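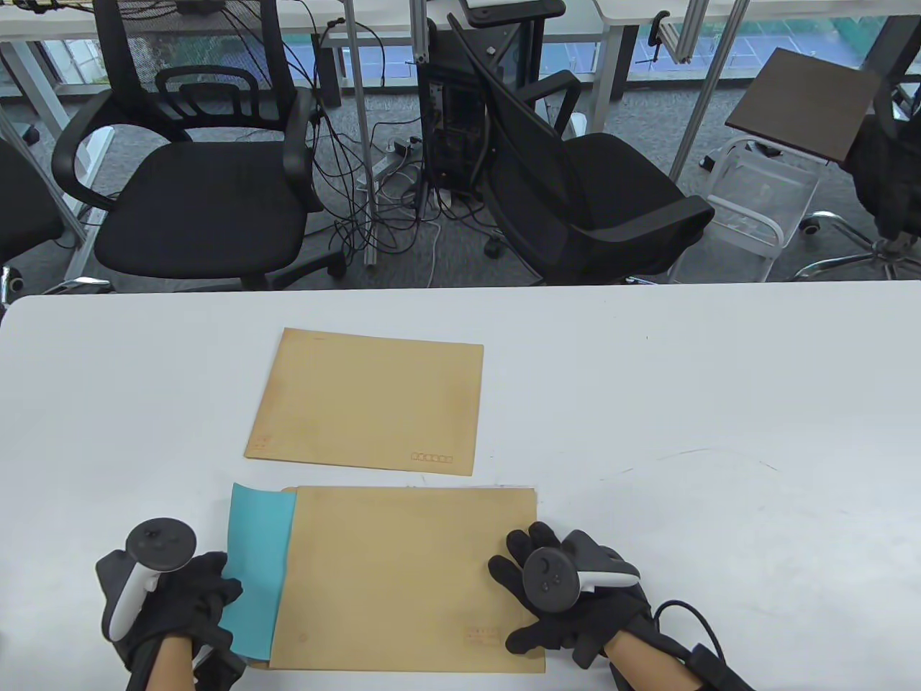

Section 3: Setting Up Your Weekly Meal and Training Plan

Before you start, finish Section 2 and make sure your profile is saved. Tolteden Planner uses your weight, age and training level to work out portion sizes, and the weekly plan will not open without them. Most people need 15 minutes for this section the first time.

You will need:
Your work schedule for the coming week
Your training times, including rest days
A kitchen scale that reads in grams or ounces
A list of any foods you do not eat

3.1 Enter your training days

1. Open the Plan tab and choose New Week.
2. Tap each day you expect to train. Leave rest days blank.
3. For each training day, enter a start time and a length. If you don't know the exact time, choose Morning, Midday or Evening.
4. Choose the type of session: Strength, Endurance, Mixed or Light.
5. Tap Save Days.

Note: A walk at lunch or an easy bike ride to work does not need to be entered. Those are already covered by the activity level in your profile. Entering them again will push your portions up.

3.2 Set your daily meals

1. Choose how many meals you want each day. The default is 3, with one snack.
2. Drag each meal to the time you normally eat it. The planner will warn you if a large meal falls less than two hours before a session.
3. Mark any meal you will eat away from home with the Packed label. Packed meals only draw on recipes that keep well and can be eaten cold or reheated in a microwave.
4. Enter the foods you do not eat under Exclusions. Type one food per line.
5. Tap Build Plan.

The first build takes longer than later ones. Leave the screen open until the green bar is full.

Caution: Exclusions are a filter for planning and are not a safety check. If you have a food allergy, read the label on every product yourself, including products the planner has suggested before.

3.3 Check the portions

Each meal shows a portion size and a total for the day. Look at the totals before you shop.

1. Open any training day and compare it with a rest day. The training day should be higher, mostly from rice, potatoes, oats or bread.
2. If the two days are the same, go back to 3.1 and check that the session was saved.
3. To change a portion, tap the number and type a new one. The rest of the day will adjust unless you lock it.

Caution: The planner will not build a day under 1,000 calories, but this limit is a software setting and is not a target. Talk to a doctor or dietitian before making a large cut in what you eat, and before using the plan if you are pregnant or take medicine for blood sugar.

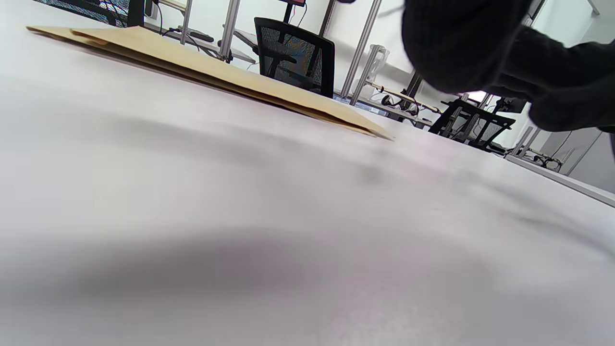
Diễm Giáp writes that locking the evening meal first saved her a lot of going back and forth, and that she then let breakfast and lunch move around it. She adds that the lock comes off if you change the session time, so set your times before you lock anything.

To lock a meal, press and hold its name until the small padlock shows. Press and hold again to release it.

3.4 Make the shopping list

1. Tap List at the bottom of the week view.
2. Uncheck anything you already have at home.
3. Choose Sort by Aisle or Sort by Meal. Sort by Meal is easier if you shop twice a week.
4. Print the list or send it to your phone.

The recipe library has 27 packed lunches that use the same few base items – cooked grains, beans, eggs, roast vegetables. Choosing two of these for the week keeps the list short.

3.5 Changing the plan midweek

If a session is canceled, open that day and tap Remove Session. The planner lowers the portions for any meal that has not been checked off. Meals already checked off stay as they are.

If you travel, use Pause. A paused day is left out of the weekly average. Pausing does not delete your meals – they come back when you tap Resume.

Note: Weeks built before the April update do not have the Pause button. Copy the week into a new one to get it.

When your week is set, go on to Section 4, Logging Meals and Sessions.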